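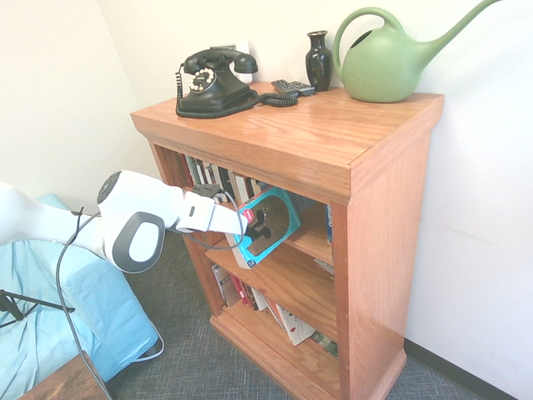 4. Placing and Loading the Bookcase

This section covers positioning of the Esari open-front bookcase, loading of the shelves, and use of the top panel. Complete Section 3 (Assembly) before starting.

4.1 Positioning

1. Choose a wall without a baseboard heater. Check that the floor is level from left to right and from front to back.
2. Lift the empty bookcase into place with two people. Do not drag it. Side loads can loosen the cam fittings.
3. In a corner, leave a gap of 2 inches between the side panel and the adjoining wall.
4. Turn the leveling feet until the bookcase does not rock. Do not extend any foot past the red mark.
5. Fasten the anti-tip strap to a wall stud.

CAUTION: Do not load the shelves until the strap is fastened.

Note: Telephone and cable plates should sit above the top panel where possible, so that cords do not have to pass behind the case. If a plate falls behind the back panel, contact Esari for the cutout template – part 304.

4.2 Loading the shelves

1. Load the bottom shelf first, then work upward.
2. Stand large books and binders on the bottom shelf with their spines facing out.
3. Place boxed items at the end of a row, or on a shelf of their own. Leave enough clearance above a box for it to slide straight out.
4. Keep books flush with the front edge or slightly behind it.
5. To remove a box, grip it on both sides and pull it level. Tilting it can scratch the underside of the shelf above.

Books packed too tightly put pressure on the side panels. A book should come out with one hand while its neighbors stay in place.

4.3 Using the top panel

The top panel has a gloss finish and marks more easily than the shelves.

1. Fit felt pads under telephones, vases, and other hard-based items.
2. Route telephone cords toward the back edge. Coiled handset cords may rest on the surface but should not hang over the front.
3. Empty watering cans before storing them on the top panel. Set them on a tray and turn the spout away from any wall plate.
4. Wipe up water at once with a dry cloth.

CAUTION: Do not water plants over a wall plate or a telephone.

Recheck the strap and leveling feet after 8 weeks, then every 12 months. For cleaning and finish repair, see Section 5.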